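Right, minutes from the October get-together, typed up by me (Gráinne) from four pages of biro and one beer mat. If I've got your bit wrong, shout and I'll fix it before the next one.

**Present:** Birdie Hutchins, Dexter Boateng, Nuala Noonan, me
**Apologies:** Sena Ofori, on a train back from the Timport support slot with no signal. She sent a very long voice note at 5.40pm, which we played through Dexter's speaker and which I've put in where it fits.
**Started:** 7.15pm, once Nuala had found the key

## Last time's minutes

Agreed, apart from Birdie, who'd like it known that she never said the second single was "a bit Christmassy". She said it had sleigh bells on it. It does have sleigh bells on it. Changed.

## The record

Big news first! Dexter has finished mixes of everything except "Long Acre", and we listened to the lot with the lights down, which I loved. Nuala thinks the vocal on "Orkent" (yes, we're keeping it as the title track, more on that in a second) is still sitting too far back in the verses, and I agree with her, and so did Sena by voice note. Dexter doesn't, but he'll do a version with it up a touch and we'll compare them in the car, where everyone does their proper listening anyway.

"Long Acre" needs a new bass part. The old one has a buzz all the way through the middle eight and he can't get it out. Nuala will redo it at home and send it over.

Birdie asked again whether *Orkent* is a good name for an album if people can't spell it. We went round this for a good twenty minutes. Sena's voice note said, and I quote, "please can we stop having this conversation". Vote taken: three for keeping it, Birdie against, Sena counted as a very firm yes on top. It stays.

Running order is still open. I'd like to finish on the slow one. Dexter wants it fourth. Parked until the new bass is in.

## Money

Birdie did the sums. We've got £1,489 in the band account after the summer shows, and the pressing quote from Sopacua came in at £989 for the short run with plain inners. Printed inners push it up and we haven't got a price for those yet, so Birdie is going to ring them and ask. That would leave £500 for the van, posters and everything else, and it isn't loads, so no new pedals please (I'm looking at myself here).

Nuala wondered about doing a download-only release first and the vinyl in the spring. I can see the sense in it, but I've been telling people at gigs there'll be a record since about February and I'd like to hand them one. Left it that we'd go with vinyl unless the printed inners price is horrible.

Pre-orders stand at 58, which made us all go a bit quiet and pleased. Thank you, whoever you are!

## Merch

T-shirts: the last of the old design to go at the Fekus show at a reduced price, then that's it for the yellow logo. Tea towels were Sena's idea and I'm warming to them. Nuala is dead against. Birdie said her mum would buy several. No decision, but I'm getting a quote for a small batch so we can at least argue about it with numbers.

On packing for the table, please can everyone fold things flat before they go in the crate, sizes kept together, largest at the bottom. Last time I was on my knees in a corridor hunting for a medium with the support act stepping over me. 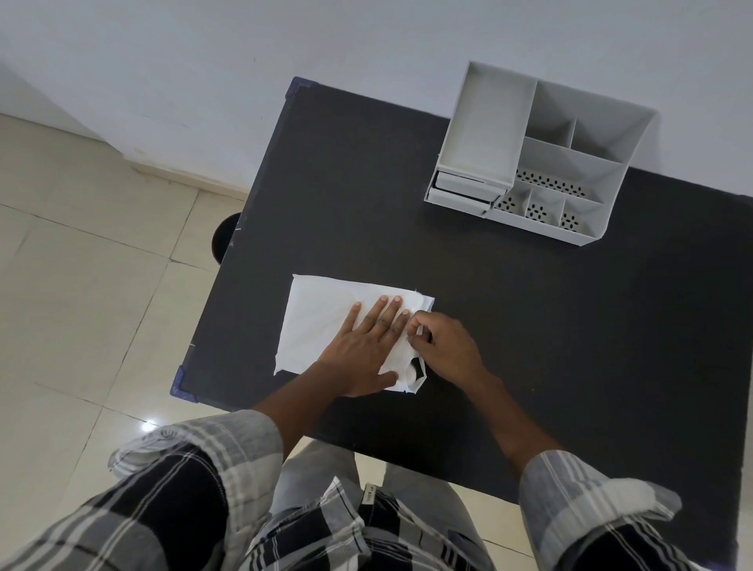

*Smooth it flat first, then bring the edge in.*

Dexter has also lost the card reader. He says it's in the blue bag. Birdie has the blue bag and says it isn't. Dexter to look in his glovebox.

## The Fekus show

We're on at 9pm, doors at half seven, and they want us loaded in by five. Nuala is driving, Dexter's going up on the train with his guitar and meeting us there. Sena will come straight from work, so somebody needs to bring her keyboard stand, and I've said I will, so if I turn up without it you can all be cross.

Set list more or less settled. We're opening with "Orkent" and dropping the cover. I was sad about the cover, I do love doing it, but it eats five minutes and we've only got forty. Birdie suggested keeping it back for an encore if we get one. Lovely, yes.

The promoter asked if we'd play a couple of songs acoustically in the bar beforehand. Sena says yes, Nuala says only if there's somewhere to sit. I'll email and ask about chairs.

## Timport

Sena's report, boiled down: nice crowd, terrible parking, the monitor on the left kept cutting out, she sold every CD she took and someone bought her chips. They'd like all of us back in the new year. We said yes very quickly.

## Any other business

- Rehearsal room has gone up a bit per hour. We're staying put for now.
- Newsletter is overdue and it's my fault. I'll write it this week with the pre-order link in.
- Nuala would like her tambourine back from whoever has it.

## Who's doing what

- **Dexter:** vocal-up mix of "Orkent", glovebox
- **Nuala:** new bass for "Long Acre"
- **Birdie:** ring Sopacua about printed inners
- **Gráinne:** tea towel quote, email about chairs, newsletter, keyboard stand
- **Sena:** send the Timport photos

Finished at 9.50pm. Next one is at Birdie's, and she says to bring your own mug.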